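Kerkero Fan Club Help Desk
Ticket: Presale codes for Akanda tour showing "already redeemed"
Status: Closed
Opened by: Etelka Szilágyi
Assigned: Lakmal Siriwardena
Priority: High (was Normal)
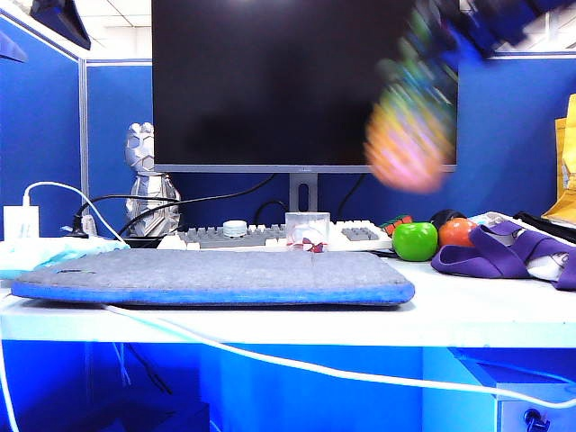
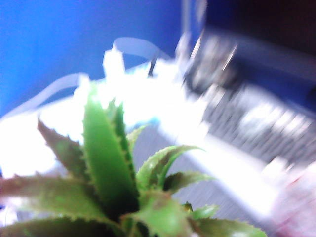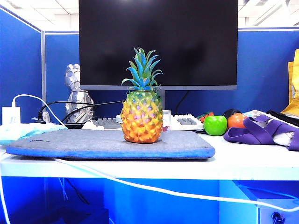

Last one: pineapple on the gray felt pad, monitor behind it.

Opened 15/07/2023, 9:12 am

Etelka: Presale for the Akanda dates went live at 9. Paid members getting "this code has already been redeemed" on first try. Not everyone. Mine works, my sister's doesn't. Forum is on fire already, people think the club sold the codes to resellers. Please look asap.

9:20 am
Lakmal: Looking. Can you send me a failing code and the email it went to? Don't post it in the forum thread.

9:24 am
Etelka: Sent by DM. She joined in May if that matters.

9:31 am
Lakmal: Her code is not redeemed on our side. Valid, unused, tied to the right account. So the message is coming from Grimis (ticketing). Opened a case with them, marked urgent. Auto reply only so far.

9:38 am
Illia Horobets: Jumping in from the forum side. Same error from a bunch of people, all the ones I asked joined in spring. Older members fine. Also floor seats for the second night are going quick, so every minute hurts here.

9:40 am
Illia: Also please somebody give me a line to post. Right now top comment is "Kerkero doesn't care about fans since the residency" and it has 400 likes

9:46 am
Lakmal: Post this: "We know some presale codes are being rejected. Your code has not been used by someone else. Don't keep retrying, we're working with the ticket site and will update this thread." Pin it.

9:47 am
Illia: Pinned.

9:58 am
Lakmal: Tried:
– different browser, same
– private window, same
– typing the code by hand instead of pasting, same
– logging out of Grimis first, different error ("code not recognized")
That last one is interesting. Going through the export we sent them.

10:15 am
Lakmal: Ok found something. We sent Grimis 2 files. First in May, a test batch, then the real one last week. Test batch codes got marked as used when they ran their checks, fine, expected. But 540 of those codes are also in the real file. The spring joiners got codes from the test range. Our mistake, not theirs. Generator was never reset after the test.

10:17 am
Etelka: So nobody stole anything?

10:18 am
Lakmal: No. Nobody outside ever had them.

10:22 am
Nimal Talukder: I run the account with Grimis, have a phone number for the weekend desk. Calling now. Do we want them to un-redeem the old ones or load new ones?

10:23 am
Lakmal: Un-redeem if they can. New codes means new emails and half will land in spam.

10:41 am
Nimal: They can do it, takes a while to go through. Asked them to hold back a block of seats for the affected accounts. They said yes to balcony and lower side, no to floor. I pushed. Still no.

10:55 am
Illia: People are going to be mad abuot floor.

10:56 am
Nimal: I know. Asked management if we can add anything, soundcheck entry or similar. Will let you know. Don't promise it on the forum.

11:19 am
Lakmal: Grimis says done. Etelka can your sister try again? Log in first, THEN paste the code.

11:26 am
Etelka: Worked!! Lower side, 2 seats together. She's crying, happy crying. Thank you

11:30 am
Illia: Forum update posted. First few saying it works. One still getting the error, member is Ashraful Talukder – Nimal is that a relative?

11:33 am
Nimal: Cousin. He was using last year's code. Told him. He's in now.

12:10 pm
Lakmal: No new reports since the update. Presale window extended to midnight for everybody. Leaving ticket open til then.

Next day
Lakmal: Quiet overnight. To do on our side:
– reset generator after any test, added to the checklist
– compare new codes against old batches before we send
– Cesach app still shows the old presale end time in the banner, separate ticket
Soundcheck question still with management, Nimal has it. Closing.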